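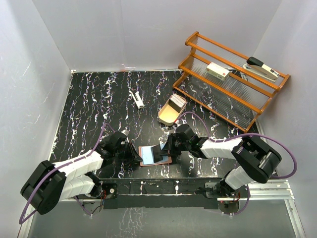
Two-tier rack with a stapler and a small box on the upper shelf, tray in front.

Setting Up a Rack and Tray for Small Desk Supplies
By Valtteri Juntunen
Last revised in September

This page covers a two-part arrangement for small office supplies: a two-tier rack with sloping shelves for the items that have a fixed place, and a shallow open tray for the items still to be sorted. It works on a desk, a side table or a wide shelf. It assumes a rack of the shoe-rack type in a small size, with wooden side frames and shelves made of thin parallel rods. Racks with solid shelves are dealt with near the end.

What you need

A two-tier rack with sloping shelves
A shallow tray with a raised rim, long enough to take your stapler
Small boxes with lids that close fully
A soft cloth
A ruler or tape measure
Removable labels and a pen

Step 1. Measure the surface

Clear the surface and wipe it. Measure the depth from the front edge to the wall. A depth of 24 inches is comfortable for this layout: the rack takes the rear part, the tray sits ahead of it, and there is still a strip at the front to work on. With less depth, put the tray beside the rack.

If the surface is glossy, check it for grit before setting anything down. A glossy top with a stone or marble pattern hides crumbs and loose staples well, and those are what scratch the finish when a rack is pushed across it. Run a dry hand over the whole area after wiping.

Step 2. Place the rack

Stand the rack in a rear corner on the side of your non-writing hand. It can go parallel to the back wall or on a diagonal. I use the diagonal. It costs some floor area behind the rack, but both ends of the shelves can be reached from a chair without leaning.

To set the diagonal:

Put one end of the rack near the middle of the back wall.
Swing the other end out toward the side wall.
Sit down and reach for each end of the upper shelf. Adjust the angle until the two reaches feel the same.
Press down on each corner of the frame in turn. If one lifts, shim the foot with folded card.

Lift the rack to move it. Do not slide it.

Step 3. Sort before loading

Put everything you intend to store into the tray first. Take items out singly and assign each to one of these groups.

Daily: stapler, tape, the pen you use, clips.
Weekly: spare staples, labels, glue, rubber bands.
Rare: hole reinforcements, spare blades, anything still sealed.

The daily group goes on the upper shelf. The weekly group goes on the lower one. The rare group does not belong on the rack at all. Mine is in a Lelness drawer unit under the desk, and any drawer or lidded bin will do the same job.

Go by what you did over the past month when assigning groups. A stapler used twice since spring is a rare item, whatever its usual standing on a desk.

Step 4. Load the upper shelf

Heavy items go on first. A full-size stapler is normally the heaviest thing in the daily group. Lay it on the rods at an angle so that its base crosses several of them. An item laid exactly in line with the rods can settle into the gap between two and tip when the next thing is put down beside it.

Small boxes are laid flat, largest face down. They may also be angled. Leave a hand's width between the stapler and the nearest box, enough to get fingers around either one. Keep the boxes at one end of the shelf and the stapler toward the other, and keep that order. After a week or two the hand goes to the right end without looking.

Thin smooth rods give little grip. If a box creeps down the slope, try these in order:

Turn the box so that a longer edge lies across the rods.
Move it down until it rests on the lower rail.
Put a strip of non-slip shelf liner under it. Cut the strip a little smaller than the box.

Do not use double-sided tape on the rods. The residue is hard to remove from anything that thin, and bending a rod while scrubbing it can pull it out of the side frame.

Step 5. Load the lower shelf

The lower shelf holds the weekly group. Check the clearance first by lifting out the tallest item at the angle your hand naturally uses. If your knuckles hit the rods above, the item is too tall for the shelf, even if it fits when standing still.

Boxes of staples are best kept here and closed. A box of 1,000 is small enough to lie flat with the label facing out. Loose strips should go back in a box before they go on the rack. Anything narrower than the gap between the rods will end up on the desk, and that includes most paper clips, pushpins and short pencil ends.

Step 6. Set up the tray

The tray sits in front of the rack and is the only place where unsorted items are allowed. A shallow, elongated form with open sides and a raised rim suits this purpose. Deep trays fill up and stay full.

Blocks, pads and stacks of cards can be propped on edge against the inner wall of the tray. They take up less of the bottom that way and are easier to pick up. Put them at one end and leave the other end open for whatever comes in next.

Do not store anything permanently in the tray. If an item has been there for two weeks, give it a place on the rack or move it to the drawer.

Step 7. Deal with strays

Single clips and caps left out on the surface are the usual point of failure. A small white clip on a dark desktop is easy to spot. The same clip on a pale desktop can sit for days. Once a day, at a fixed time, pick up everything that is neither on the rack nor in the tray and drop it in the tray. I do this at 4:30 p.m. and it takes under a minute.

Label the rack if more than one person uses the desk. Place labels on the front rail, one per group. At the Drirkcombe office we labeled individual items at first and stopped after a month. The labels had to be redone each time a stapler was replaced.

Racks with solid shelves

Solid shelves need a front lip, or a liner across the full width. Small parts will not fall through, but dust collects at the low edge and has to be wiped out. Rod shelves let most of it pass to the surface below, where a cloth reaches it once the rack has been lifted away.

Care

Wipe stained wooden frames with a cloth that is barely damp, then dry them at once. Wipe rods along their length. Check the joints between rails and side frames every few months and tighten any screws by hand. A power driver will strip the holes in softwood.

Common problems

The rack rocks when the stapler is lifted. Recheck the feet as in step 2, then move the stapler closer to the middle of the shelf.

The boxes slide together. The slope is too steep for them. Use liner, or change to boxes with a rougher finish.

The tray is always full. The daily group is too large. I allow 11 items on the whole rack, both shelves included, and send the rest to the drawer.

Cables get caught on the tray. Run them behind the rack or along the side wall, and clip them at the rear edge of the desk before putting the tray back.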